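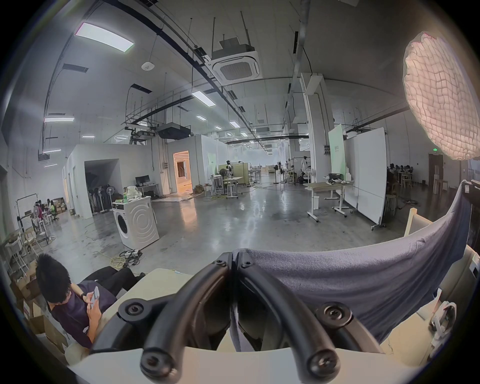
Nayeli Arellano
Gripper testing, Stivalside

Re: [grovix-users] Curved fingers on cloth, worth the trouble?

Hi Amancay, hi all,

Yes, worth it! I was going to save this for the January write-up, but your message got me going, so you get the messy version now.

----- Original message from Amancay Painemal, Jul 15, 2026 -----
We have the Olvera straight jaws on our hand-held units and they're fine for boxes and bottles. Towels are another story. They grab two layers when we want one, and letting go takes forever. Has anyone tried curved fingers for this? I'm also curious whether you fold with one hand-held or a pair, and whether the camera still sees the fabric once the fingers close.
----- End of original message -----

Taking your last question first, I like the camera view a lot. With the curved fingers you look down between the two arcs right to where they meet. With the straight jaws I was always tilting my wrist to find the tips, and then the pinch came in crooked. A towel over a chair back is a good first test if you want to compare. The top fold gives you an edge to go for, and you find out quickly whether you're lined up.

For flat pickups we work on a bed. A soft surface is harder than a table, I think, because the fingers can push down into it before they've caught anything, but that's also what I like about it.
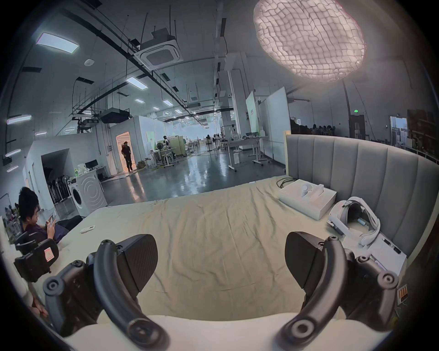
Curved fingers open over the bed sheet, with the flat textured pads at the upper ends.

Those pads matter more than I expected. I tried a smooth set first and had to squeeze so hard that the second layer came along for the ride, just as you describe. With texture I can close more gently. Over the full run I logged 510 corner pickups with the textured set and 13 slips, and most of the slips were on thin pillowcases. Terry is easy by comparison (those loops give you so much to hold on to).

Braulio Valdovinos asked me off-list about bolts backing out. Not so far, but I check them before every run and I'd tell you to do the same. 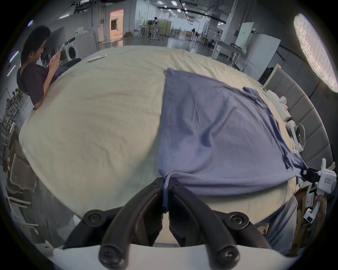

Blue towel, a hand-held gripper at each of two places on the cloth.

On one or a pair: a pair, please, if you can get it. One gripper can drag a towel but you spend your life chasing the far corner. With two you can keep some tension across the cloth, and the fold goes where you send it. The catch is that two people have to agree on timing, or one person has to get comfortable working both. Solène Besnard can do the second thing and makes it look easy. I can't yet -- my left hand always closes late. 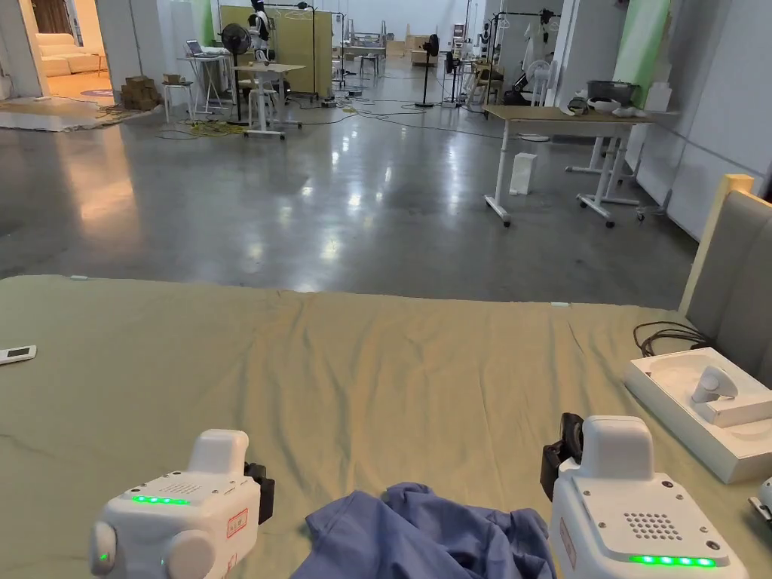

My starting routine for paired runs is boring but it has saved me a lot of bad recordings. I put both units down, bring up the Tedari logger, and open and close each one before touching any fabric. I also like having the status lights where I can see them together. With the grippers parked at the two near corners of the table and both green rows lit, one glance covers the pair, and the garment can wait in between. Then I pick up left first, always left, so the files line up the same way every time.

What I haven't sorted out is release. The curved tips let go cleanly on terry, but knit shirts sometimes hang on for a moment, and I can't tell yet if that's the pads or me opening too slowly. Leobardo Cisneros has a softer pad compound he wants to try, and I'll post numbers when I have them.

Amancay, if you still have the straight jaws mounted, could you run six corner pickups on a towel and six on a T-shirt, and send me the logs? I'd love to set them next to mine.

Nayeli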